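Setting Up and Looking After a Hand-Held Gripper Station

Author: Mulugeta Woldemariam
Last revised: 2019-04-25

These steps cover the table and the hand-held gripper used at the Gadbridge bench. They apply to the Flirholm bench as well, except that the table there is a single piece and step 2 can be skipped.

Before you start

You need a lint-free cloth, a hex key set, a steel rule, the spare finger pads and the station log. Switch the camera off at the recorder. Do not pull the cable to stop it.

1. Hang the backdrop

Use the black cloth. It should reach down behind the full width of the table. Soft folds do no harm, but pull out any crease that crosses behind the work area. Check that the letters are firmly attached and press down any corner that has lifted.

2. Check the table seam

Run a fingernail across the joint between the two table sections. If it catches, loosen the clamps underneath, level the sections and tighten again. Wipe the top with a cloth. Keep liquids out of the cable holes.

3. Inspect the fingers

Each finger is a black foam wedge with an orange inner face. Close the grip slowly and watch the two faces meet. They should touch along their whole length. If they meet only at the tip, the wedge has twisted on its mount: back the screws off, seat the wedge and tighten both screws evenly. Replace both pads as a pair after 700 grips, or sooner if the foam is torn.

4. Clean the markers

There is one square marker on each side of the gripper, and the software works out the opening from the pair. Wipe them with a dry cloth only. Solvent lifts the black print. A marker with a scratched border must be replaced.

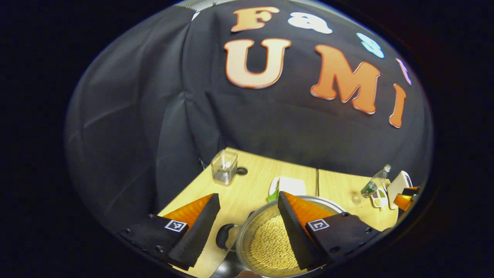 5. Set the opening

Open the grip fully and hold it still for 30 seconds while the recorder runs. Close it and hold again for the same time. Enter both readings in the log. If either one has moved by more than 5 counts from the last entry, repeat step 3 before going on.

6. Place the work

Put the bowl down with the handle to the left and its base flat on the wood. Leave enough room for the fingers to open fully on both sides. For loose goods such as beans, fill by weight — the Durkuvine sheet gives 172 grams for the small dish — and pick up spills before each run. Beans under the base will tip it.

Faults

Opening reading jumps: dirty marker, or glare on one of them. Clean first, then move the lamp.

Grip slips on smooth parts: dust on the orange faces. Wipe and retest.

Picture soft at the center: lens smeared. Use the lint-free cloth and no spray.

The Huỳnh pads fit the same mount but are thicker, so step 5 has to be done again after any change. New stock is due in May.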